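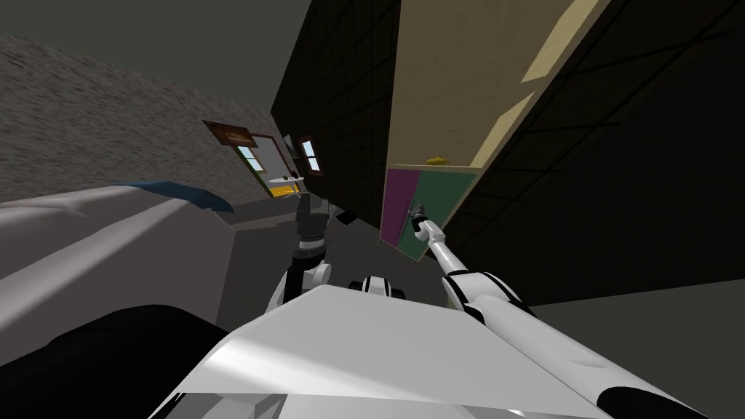

Sim view, both arms forward, right one angled toward the cabinet.

August 30, 2026

Namlow testnet, indexer notes

Very good day on the indexer! The wallet counts finally agree with the node, and I want to get it down before I forget how we got here.

Background for anyone picking this up: our daily active wallet number for the Namlow testnet has been running high ever since the June upgrade. The dashboard said one thing, a raw count from the node said another, and the gap got wider on busy days. I had been blaming the cache. Wrong! The cache is fine, sorry cache.

Rania Abdelaziz spotted it this morning while looking at something else entirely (the fee chart on Kirton, our staging box). After the upgrade, a relayed transaction carries two addresses, the relayer and the real sender, and our parser was happily writing both into the active table. So every person using a relayed dapp pulled a relayer in with them, and because the relayers rotate their addresses, we got a fresh batch of "users" every day. Lovely bug. I went through one block by hand and found 61 relayed transactions in it, every one of them counted twice.

The fix is small. parse_tx now checks the relay flag first and keeps only the inner sender. Relayers go to their own table, which I think will be fun to chart later – there are patterns in there already, long quiet stretches and then a burst when one of the game dapps pays out rewards.

Reindexed from the upgrade block on Kirton. It took 40 minutes with the batch size left alone. I tried a bigger batch first and the database locked up, so don't do that until Lemieux has more memory and we can run it over there.

Checked against the node for five separate days, picked to include the worst ones. Exact match on all five. I ran it again just to enjoy it.

One odd thing left over. Three contracts still show activity with no sender at all. They all belong to Grindomeo, the little staking game, and they look like scheduled calls fired by the contract itself. Rania thinks they should be dropped from the wallet count but kept in the transaction count, and I agree. Not coded yet.

To do:
– null sender rule for the Grindomeo contracts
– test for relayed tx where relayer and sender are the same address (it's legal, I checked the spec)
– note on the dashboard that the old numbers were high, with the block where it starts
– rerun the weekly retention chart, which I'm really curious about now
– ask about memory on Lemieux

Branch is pushed, not merged. Rania has the review.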